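社区共餐与餐具借用项目　第二季度进展报告

提交人：Lina Sabbagh
项目周期：四月至六月
资助项目编号沿用首期协议

一、本季度概况

本季度项目按计划运行，共餐活动每周一次，固定在星期二中午，地点仍为Tannous楼一层的活动室。餐具借用服务于五月初开放，比原计划晚了两周，原因是储物柜到货延迟。延迟没有影响共餐活动，但借用登记的数据因此只覆盖了五月和六月，请在阅读后文时留意。

首期协议中列出的四项任务，目前状态如下：
共餐活动常态化：完成。
餐具统一采购：完成，尚有少量补货。
摆台与收纳培训：进行中。
借用服务及登记制度：已开放，制度需要修订。

二、人员与分工

Marlene Guerra继续负责厨房和菜单。Prapai Pongsiri从四月起接手餐具管理，包括清点、清洗安排和破损登记。Valentin Riviere负责培训课，每次课后整理一页纸的操作要点，贴在储物柜门内侧。Siham Hattar于五月加入，每周工作两个半天，主要处理借用登记和电话。

五月中旬Valentin休假一周，培训课顺延，没有另请讲师。

三、餐具采购与使用情况

本季度向Cameo订购了200套餐具，分两批到货。每套包括盘、碗、勺、筷子各一份。第一批验收时发现碗的包装隔板偏薄，有几只碗口磕损，供应商已在第二批中补足并更换了隔板，没有产生额外费用。

托盘没有走统一采购。首期剩余的托盘颜色和尺寸不一，我们先继续使用，只补了一部分小号托盘。使用下来，带凸边的托盘比平板式的好用，端汤时碗底不容易滑出去。平板式托盘今后只用于摆放干点心，不再用于端热食。

陶瓷勺的损耗高于预期，多数发生在清洗环节：勺子和碗叠在一起放进洗碗筐，取出时互相碰撞。六月起改为勺子单独装篮，之后的破损登记明显减少。筷子的问题是配对。不同批次长短略有差别，混放后很难在短时间内配齐，现在按批次分盒，盒盖上写明批次号。

四、摆台与收纳培训

培训课的目标在申请书中已有说明：让参加共餐的居民能够独立完成一个人的餐位布置和餐后收纳，减少开餐前工作人员的集中劳动。本季度共开课12次，每次一个半小时，内容分为单人餐位、双人餐位和收纳三个单元。

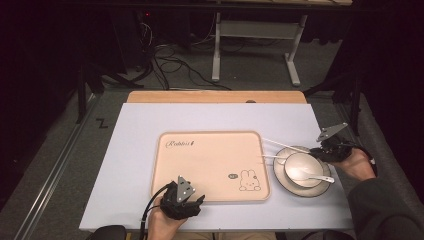
单人餐位是三个单元中最先教、重复次数也最多的一个。桌面先擦净，然后放托盘，再依次放盘、碗、勺和筷子。Valentin起初要求所有餐具都放进托盘，试了几次后放弃了这个要求，小号托盘放不下整套餐具，硬挤进去反而容易碰翻。目前练习时允许托盘与盘碗并排，桃色的兔子图案托盘放在一边，白色圆盘放在它右侧，盘上放碗，勺子搁在碗里。盘和碗都选带深色细边的一款，放在白色桌面上边缘看得清楚，视力较弱的学员反映这一点有帮助。筷子的位置暂不统一，只要求两根放齐，正式摆台时再按桌次决定横放或竖放。

双人餐位的难点在间距。活动室的木桌宽度有限，对坐时两份餐位之间还要留出公用菜的位置。我们在桌沿贴了可撕的定位标记，学员照着标记摆放，熟练后再揭掉。五月的课上大部分学员仍需要标记，到六月底，老学员已经可以不看标记完成。

收纳单元的进度比前两个慢。学员普遍愿意摆，不太愿意收，课程后半段也常有人提前离开。六月起把收纳挪到课程开头，先把上一餐留下的餐具归位，再开始摆台练习。调整后到课情况较稳定，但时间因此紧了一些，双人餐位的练习有两次没有做完，已在下一次课补上。

五、借用服务

借用服务面向楼内住户和附近两家活动中心，借期不超过三天，不收费用，收取押金。登记使用Skutik表格系统，Siham每周导出一次，与储物柜实际数量核对。

目前存在三个问题：

第一，归还时餐具未洗净。制度中写的是“清洁后归还”，但没有说明标准。拟改为简单冲洗即可，由我们统一清洗，清洗安排并入星期二下午。

第二，整套借出、零散归还。有的住户先还盘碗，隔天再还勺筷，登记表只能记一次归还，核对时容易出错。Prapai建议按品类分栏登记，表格已经改好，七月启用。

第三，节假日前借用集中。五月有一次储物柜几乎借空，第二天的共餐改用备用餐具。今后为共餐活动预留的餐具单独上锁，不进入借用库存。

六、经费使用

本季度餐具采购和储物柜两项支出均在预算之内。培训材料一项结余2000元，主要是操作要点由我们自行打印，没有委托印刷。清洗用品一项超出预算200元，原因是借用服务开放后清洗量增加。

申请将培训材料的部分结余调入清洗用品，用于下一季度。调整后总预算不变。运输仍由Vovix承担，价格与上季度相同，账单附后。

七、下一季度安排

七月：启用分栏登记表；完成托盘清理，把边缘开裂的托盘下架。
八月：共餐活动因厨房检修暂停一周，培训课照常，借用服务照常。
九月：由老学员带新学员上单人餐位课，Valentin到场但不主讲。如果效果可以，双人餐位课也按同样方式进行。

另有一件事需要贵方答复：首期协议规定餐具为项目资产，项目结束后统一清点移交。附近一家活动中心提出希望长期保留一部分，用于自己的午餐活动。我们没有承诺，等贵方意见后再回复对方。

附件：餐具清点表、破损登记、借用登记导出表、培训签到表、运输账单。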